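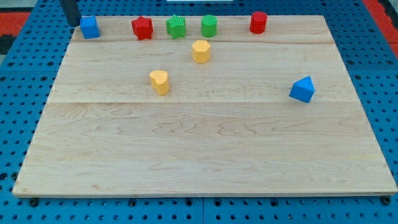
Le nettoyage et la désinfection sont deux opérations différentes, et il faut les faire dans cet ordre. Le nettoyage enlève la saleté visible et une partie des microbes; la désinfection agit sur ce qui reste, mais elle agit mal sur une surface grasse ou poussiéreuse. Dans une salle de petite section, on commence toujours par regarder la matière. Une planche en érable clair assemblée de trois larges lames, par exemple, demande de suivre les joints avec le chiffon, et les petits blocs de couleur posés dessus se lavent à part. Le métal perforé pose une autre difficulté - le bord de chaque trou retient la poussière, et un chiffon passé à plat ne suffit pas.

1. Les surfaces

Surfaces lisses et non poreuses (plastique, métal peint) : eau tiède et savon, rinçage, puis produit désinfectant. Respecter le temps de contact qui est écrit sur l'étiquette du flacon.
Bois : chiffon bien essoré, jamais de trempage. Sécher tout de suite avec un linge propre.
Tissus et peluches : lavage en machine, séchage complet avant le retour en classe.

2. Les jouets

Les jouets que les enfants portent à la bouche sont retirés après usage et déposés dans le bac « à laver ». Les autres suivent le rythme de la semaine. Dans le dossier d'avril, Melahat Kahraman propose une rotation en 3 bacs : propre, en service, à laver. Je trouve cette méthode facile à tenir, même avec un groupe de 15 enfants.

3. Les mains

On lave les mains avant le repas, après les toilettes, après s'être mouché et au retour de la cour. L'adulte se lave les mains en même temps que les enfants - c'est ainsi qu'ils apprennent le geste. Le gel n'est pas laissé à leur portée.

4. La fiche de suivi

La fiche se remplit sur Planbridge, à partir du portable Asus de la salle de cours. On y note la zone, le produit, l'heure et ses initiales. Une case vide signifie que la tâche n'est pas faite.

Travail à rendre

Choisissez une zone de votre lieu de stage et rédigez son protocole en 690 mots au maximum. Le travail est noté sur 100, dont 15 points pour la clarté des consignes. Les questions sur la notation sont à adresser à Peter Šimek.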